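Section 4. Fitting the sleeves and closing up the wrists

Before you start, have Section 3 finished. Both forearms should be bolted on, the shoulder cables labeled, and the Drandetard board talking to your laptop. If the board still drops off the network every few minutes, go back and fix that first. I didn't, and I ended up taking one wrist apart again to find out the problem was a cable on the other side of the room.

You'll need the small hex keys from the Riedl kit, a soft cloth, a flashlight, two cable ties per arm, and something to rest a hand on while you work. I like a wooden stand with a towel over it. A stack of books will do if you don't mind chewing up the covers.

4.1 Sleeve first, then fingers

1. Power down at the main switch. The stop button holds the motors but leaves the wrist board live, so use the switch.

2. Slide the sleeve up over the wrist with the wide end toward the forearm. It's a snug fit and it'll fight you a bit. Roll it on like a sock and it goes much easier (thank you, Lutfa!).

3. Work the folds down one at a time until they sit evenly all the way around. If two folds are trapped inside each other, the wrist pulls to one side when it bends, and you'll go hunting for a software bug that isn't there.

4. Tuck the narrow end in above the metal collar. Don't clamp it yet.

5. Turn the hand slowly by hand through its full range. You want to feel steady drag from one end to the other. A sudden stiff spot usually means a cable has slipped under the collar.

6. Now do the screws along the edge of the hand. Finger tight plus a quarter turn. I know it feels too loose – leave it alone.
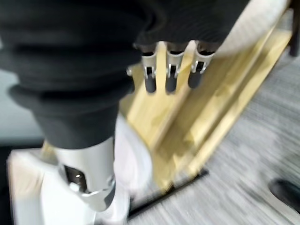
Wrist sleeve and fingers, with the hand over the wood.

7. Check each finger at its metal bracket. The pivot should swing freely, and the tip should come back without sticking. If one sticks, back its bracket screw off a hair and try again.

8. Put the cable ties on last, on the forearm side only. A tie on the hand side will saw through the sleeve sooner or later. Svitlana got 81 hours out of hers before it split, and she was being careful.

Caution: keep your own fingers out of the brackets any time the main switch is on. The homing move is quick and there's no beep before it starts.

4.2 First power-up with both hands

This is my favorite part of the whole build, so please don't rush it the way I did the first time!

1. Clear a space in front of the robot as wide as both arms reach, plus a good step. Cables count. Route them to one side and keep them there.

2. Tell everyone in the room you're about to switch on. In the Cultham workshop we say it out loud and wait for an answer, even if the other person is obviously looking right at you.

3. Switch on and let both arms home. When they stop, open the Kivolness panel on your laptop and pick "Hands, mirror." Set the speed to 3 and leave it there for the entire section.

4. Send the open-hand pose. Both hands should open together, palms angled in. If one lags, write down which one and how badly before you touch anything. You will forget otherwise.

5. Bring the hands toward each other in small steps, stopping well short of contact. Watch the thumbs, they get there first.

6. Run the open and close cycle. The default is 332 cycles, which takes long enough to drink a coffee, but stay in the room for it.

Note: if you're on a floor with a raised edge or a section taken up, keep the base well back from it. The arms shift the weight forward more than you'd think when they both reach at once. 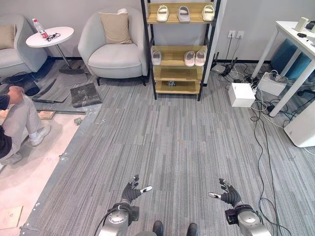
Why does one hand close a little later than the other?
Most of the time the two wrist boards have different delay values saved. Open the Kivolness panel, go to the delay page, and copy the value from the faster hand to the slower one. If they already match, look for a pinched sleeve (step 3 in 4.1).

4.3 After the first run

Switch off and go over both sleeves with the flashlight. You're looking for shiny rub marks on the folds. One or two faint ones are fine. A bright line all the way around means the sleeve is sitting too low, so pull it up a fold and run the cycle again.

Then recheck the screws from step 6. They settle a little on the first run and hardly at all after that. Mine have done more than 2,000 cycles since and I've only touched them twice.

Save your settings under a new name before you go on to Section 5. Miroslava keeps hers by date and I just use numbers – either works, as long as you can get back to the set that ran well.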